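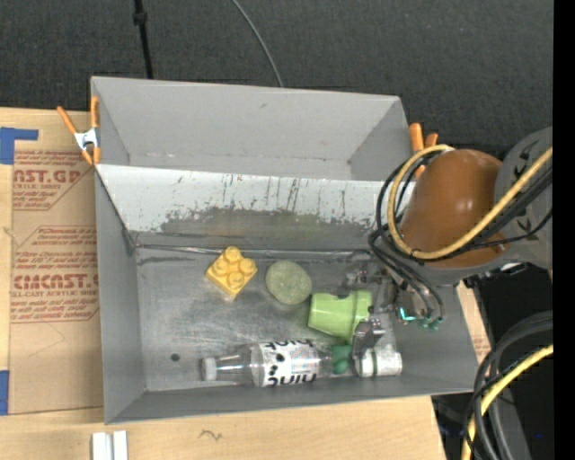
Two-Bin Sorting: How to Empty a Bin of Odds and Ends

Posted 16 February 2020 in Small Spaces

I love a sorting job. Give me a table, a pair of bins and a free hour and I'm happy as can be! Closets are fine, garages are great, but my favorite is the bin of odds and ends, the one where a toy block ends up next to a drink bottle next to a plastic cup next to some little white container that might once have held vitamins or gum. Every home has one. We had several when we moved into the apartment in Lostel, and I have been doing them the same way ever since.

The whole method is two bins, one in front of the other. Full one in front, empty one behind. You pick up one thing, you decide, and it either goes over the wall into the back bin or it leaves the table for good. When the front bin is bare you're done.

What you need

Two open bins of the same size. Mine are gray and rectangular, and they live on a light wooden table when I'm sorting. Olszewski, the hardware store by our old place, sells off scuffed ones in January, and a scuffed bin works every bit as well as a shiny one.
A table at a height where you can stand comfortably. I put mine against the window for the light.
A paper bag for recycling and another for trash.
A damp cloth and a dry cloth.
A marker and masking tape.
A timer, if you're the type who gets lost in old receipts (me).

Skip the lids. They slide around and you'll spend half your time moving them out of the way.

Getting set up

Put the bins right up against each other, long sides parallel to the edge of the table. There shouldn't be a gap you could lose a bead in. If you're right-handed, set the paper bags on your right, and the other way around for lefties.

Wipe out the back bin before you start. It doesn't need to look new. Scratches and gray worn patches are from years of stuff being dropped in and hauled out, and no amount of scrubbing will shift them – I've tried baking soda, dish soap and a melamine sponge, and all I got was a sore wrist. Crumbs and sticky spots are another story, so get those.

Now tip your odds and ends into the front bin. Don't fill it! A thin layer across the bottom is best, with everything lying where you can see it. If you've got a deep pile, do it in rounds and keep the rest in a box on the floor. I used to heap the bin to the rim and then dig, and I'd touch the same cup five times before I decided on it.

Step 1: Start with whatever is lying on top

No hunting for the easy ones. Reach in, take the nearest thing, lift it all the way out of the bin. Lifting it clear makes a bigger difference than you'd think. While it's in there with everything else it's part of the mess, and once it's in your hand it's just a cup.

Step 2: Say what it is, out loud

I know, I know. Do it anyway. "Building block." "Bottle with a cap." "Green thing." If the best you can do is "green thing," set it at the far left of the front bin and come back to it at the end. You're allowed a few of those. There's always something round and speckled that could be a coaster or a pretend cookie or part of a game, and it can wait.

Step 3: Stay or go

Three quick checks will settle most objects:

Does it have a home somewhere in the house? A building block goes back to the block box, a cup to the kitchen.
Is it whole? Caps on, no cracks, no missing half.
Would I go looking for it?

If it stays, over the wall it goes. If it goes, it's straight into a bag. I don't keep a "maybe" bag. I had one once, and it followed me through two moves.

Step 4: Keep the back bin in zones

Now we get to the fun part. As things come over, lay them down by room. Kitchen things go on the left, kids' things in the middle, bathroom and desk on the right. You don't need dividers, just a bit of space between groups. When you carry the bin through the house later, you can empty it room by room without thinking at all, and I find that wonderfully satisfying.

Flat and heavy things first, if you have the choice. Cups go in upright once they've been wiped out.

Step 5: Go around again

After 7 minutes (that's what my timer is set to) stop and look at what's left. The front bin will be mostly floor by now. Pick up the mystery pieces you set aside and give each one another try. Usually at least one of them makes sense by then, because its other half has turned up. Whatever is still a mystery gets masking tape with the month on it and goes on the Uvholm shelf in our hallway. If it's still there when I do the next sort, out it goes.

Step 6: Deliver

Pick up the back bin and walk it around the house, left zone to right zone. Do it right away! A sorted bin that sits on the table overnight turns back into an unsorted one. At our place it starts with a pen.

How to handle the usual suspects

Plastic bottles. Unscrew the cap, empty whatever is inside, and check the label before you decide. If the label is peeling, pull it off while you're there. I keep a clear bottle now and then for watering seedlings, and the rest go to recycling. Check what your town wants done with caps – Lostel takes them screwed back on.

Plastic cups. The bright ones are always kids' cups in our house. A lime-green one is lovely to sort, you can spot it from across the room. Stack only cups from the same set. Odd ones jam together and then you need two people and hot water to get them apart.

Building blocks. Every block goes straight back to the block box, even a single one. My set of storage tubs for these is from Skemwood, and the big tub is supposed to hold 400 blocks. I've never checked, but I've also never filled it.

Small round containers with lids. Open every one of them. I've found buttons, safety pins, a baby tooth and a spare key this way. If it's empty and the lid fits tightly, it can hold thumbtacks or picture hooks.

Rounded things that roll. Balls, toy fruit and anything else with no flat side will end up against the bin wall no matter what you do. Let them. I leave them for last and scoop them all over together.

A few tips from doing this a lot

Work standing up. I'm twice as fast.

If your bins have a drain hole in the bottom, lay a folded paper towel over it before you start on beads, screws or craft supplies. I learned that one on my hands and knees.

With children, let them be in charge of the going-over-the-wall part. You decide, they carry. Ours calls it the ferry and asks to play it on rainy days.

Put on an album, not a show. You need your eyes.

Don't buy organizers before you've sorted. I spent 2000 points on my store card on little trays for things I then gave away!

Doing it with bigger stuff

The same setup works for craft supplies, bathroom cabinets and the glove compartment. For a closet I swap the bins for two laundry baskets on the bed. For tools I go back to the table, with an old towel in the bottom of the back bin so nothing clanks.

I haven't tried it on paperwork. Paper wants to be read, and I'm weak. If you've found a way to make it work with mail, please leave a comment, I'd love to steal it.

Next up is the spice drawer, which I have been looking forward to since we moved in.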